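Sistunow – Simulation and Arm Safety Working Group
Minutes of the meeting held July 31, 2026
Last updated: 3 days after meeting
2 comments · 4 shares

Present: the simulation team, the controls team, the two people looking after the test cell at Rodia, and one guest from Leemans, who joined by phone and was very welcome. Apologies were received from the Akgate side, who are moving offices and have our sympathy.

1. Minutes of the last meeting

The April minutes were read and accepted with one small correction. The spare wrist cable was ordered by Rodia and not by us, and we are glad to put that right, as they paid for it.

2. The faucet task stop

Most of the morning went to this, and rightly so. For those who missed the earlier emails, the faucet task asks the arm to reach in from the side, bring its fingers to the lever and push it over. We run it in simulation first, and a controller only goes across to the real arm in the Rodia cell after it has passed a full batch of 400 runs.

The current controller did not pass. Of the 400 runs, 195 ended with the lever turned as it should be, and 56 tripped the force limit and stopped the arm. The remainder ran out of time without doing anything alarming. It was the 56 that worried people, and the group agreed early on to leave the slow runs for another day.

The controls team talked us through what they had found in the logs, with great patience and a good many questions from the floor. In nearly all of the stopped runs the reported force climbed very fast while the fingers were close to the lever stem. The arm kept pushing toward its target for a moment after the limit was crossed, and only then stopped. On a real faucet that could mean a bent lever at the least, and on the real arm possibly a damaged finger.

Renders from the faucet scene, including views close to the gripper:
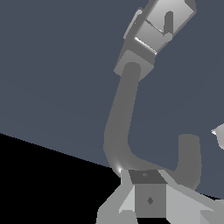
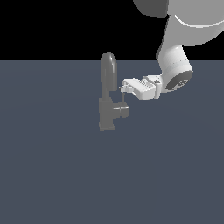
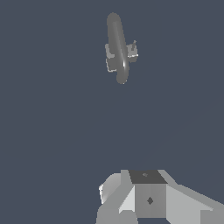
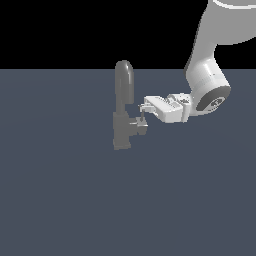 There was a long and good-natured discussion about the cause. One view was that the contact shape we gave the lever is fatter than the lever we draw, so that the fingers meet something before they seem to touch it. The other view was that the shape is fine and the force filter is simply too slow, so the controller is always working from old news. The guest from Leemans had seen something very like the second case on a valve-turning job, and kindly offered to send over the filter settings they ended up with.

It was pointed out that both could be true at once – and after some back and forth, most of the room came around to that. We will test them one at a time all the same, so that we know which change did what.

A question was asked about whether the stop itself can be trusted. The stop in simulation is part of our own code and is separate from the one in the Rodia cell, which has its own hardware and was checked in April. The test cell people were happy with theirs. They would still like to repeat the check before any new controller comes across, and everybody thought that was sensible.

Agreed:
– No transfer of the faucet controller to the Rodia cell until a full batch finishes with no force stops at all.
– Simulation team to redraw the contact shape of the lever and run the batch again with nothing else changed.
– Controls team to try the shorter filter on the old lever shape, again with nothing else changed.
– Test cell to repeat the stop check and write down the result in the cell book, with the date this time, please.

3. Logging

Several people said how hard it was to find the stopped runs among all the others. At present the log writes "ended" for a force stop and for a timeout alike, and someone spent the better part of two evenings sorting them by hand. The group thanked them warmly. The simulation team will add a separate word for each kind of ending. A request to save the last 4 seconds of force readings from every stopped run was also agreed, provided the disk can take it.

4. Akgate drawer task

Held over until Akgate can join us. The drawer controller uses the same force filter, so it stays in simulation for now as well. We will write to them to explain, and will attach item 2 of these minutes.

5. Any other business

The heating in the small meeting room is still on, in July, and has been reported again. The guest from Leemans asked whether the group would like to visit their workshop in the fall – a very generous offer, taken up gladly by everyone present. Dates to be sent around by email.

The meeting closed shortly before lunch. The next one will be called once both batches have finished.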